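November
Posted by Agnes Dalgleish

Seed packets, first go

Up before seven and put the heating on. The plan for the day was the seeds and nothing else. They have lived in a shoebox since the move from Drevthorpe, and I have bought the same things twice because I never look to the bottom of it.

The wire basket with the wood base suits them well enough. Flowers go in there. I started with the ruffled pink ones, the packet with the Chinese writing on it, and laid them flat so the fronts can be read from above.
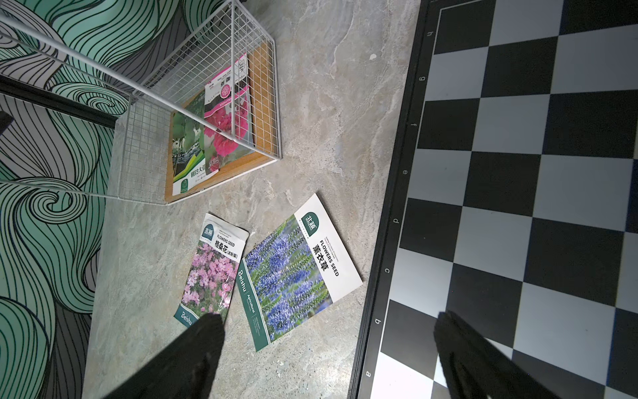
The shelves

I had thought of moving the white wire shelves over by the window and decided against it. Light is bad for seed, and the three wooden shelves are the right depth where they are. The swirly green wallpaper makes small things hard to find, but I like it and it stays.

The clear baskets on the right wall are for whatever isn't seed. The blue card box went into the lower one. Stopped at 10 for coffee and a call with the Fonholm people, who still can't say when the potting mix will come. I ordered 43 liters and was told 13 would be "on the truck." I said I would wait for all of it. 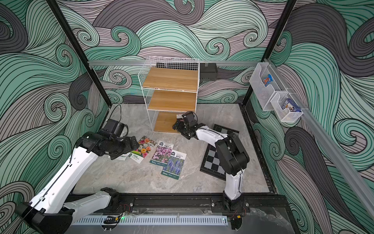
Page last changed: November, 4:10 p.m.

After lunch I did the list. It goes in the green notebook, one line per packet, with the sowing month and where I got it. The Wróbel catalog came in the same mail as the gas bill and I went through it with a pencil - only two things marked, both beans.
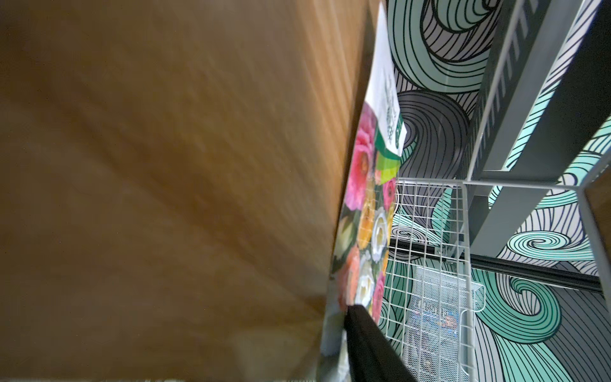 My trouble is that I sow too early. Last spring I had seedlings on every sill by March and lost most of them to one cold night on the porch. This time the early ones wait until the notebook says so. I want a cutting bed along the fence, and the packet with the roses and peonies on the front has the colors I am after, hot pink and coral with some yellow. I would put white at the back. The soil there is heavy and will need digging over before the frost, so that is the next job if my knee allows.

Soup for supper. Bed early.

Recent entries
Jultley market and the bent rake
Cleaning out the porch
A poor year for beans
Digging up the dahlias

Contact Agnes | Copyright Agnes Dalgleish | Back to top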